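Chapter 4
Paying for the Robot, and Then Paying for Everything Else

My first equipment budget for a robot fit on one page, and I was pretty proud of it. There was a line for the arm, a line for the hand, a line for shipping and a bit of contingency at the bottom. Pei-shan Tsang, who signed things off at Hanwood in those days, read it over her coffee and asked me where the doors were.

I had no idea what she meant. She drew a circle on the back of the page and said, "Everything you want this machine to do starts with opening something. What does that cost?"

So that's where I'd like to start you off too. Before you ask for a single quote, write down every handle, lid, drawer and latch the robot will have to deal with in a normal shift. Laundry is the job I use all through this chapter, partly because everyone knows it and partly because it looks so cheap on paper. You load, you unload, you carry a basket. Then you get to the round doors.
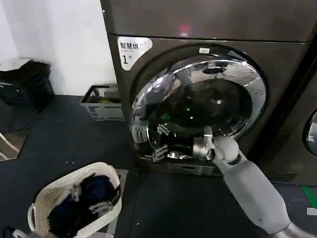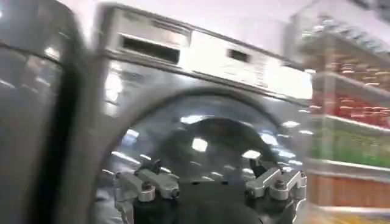

When I price a job like this I split it into four piles – the arm, the hand, the room and the people. New planners nearly always spend their energy on the first pile, and I get it, the arm is the fun bit! It's also the one with a proper catalogue price. The other three are where your budget goes wandering.

Take the hand. Ronaldo Fagundes and I once spent most of June comparing two grippers, the Otero and the Prasum, and the gap between them was $463. We argued about that gap over lunch more than once. Meanwhile neither of us had asked what a set of replacement fingers cost, and for the cheaper one it was $308 a set. You can do that sum yourself (we did, eventually, and felt a bit silly).

The room is harder, as there's no salesperson for it. You might need floor markings, better lighting, a spare power circuit or a different kind of basket. You might have to shift a machine so the arm can reach the door without bumping the one next to it. Walk the space with a tape measure and a notebook, and do it while people are working there. A laundry at two in the afternoon has a lot more stuff on the floor than the one on the plan.

And then people. My habit now is to allow 50 hours of staff time for setup before I believe any start date, and I write it in as a cost even if those wages come out of someone else's bucket. Prys Bevan thinks that's too generous. We'll look at his numbers in section 4.3, alongside mine, and you can decide whose you like better.

Grab a blank sheet before you turn the page. We'll fill in the first pile together, using the Jacobs quote at the back of the book.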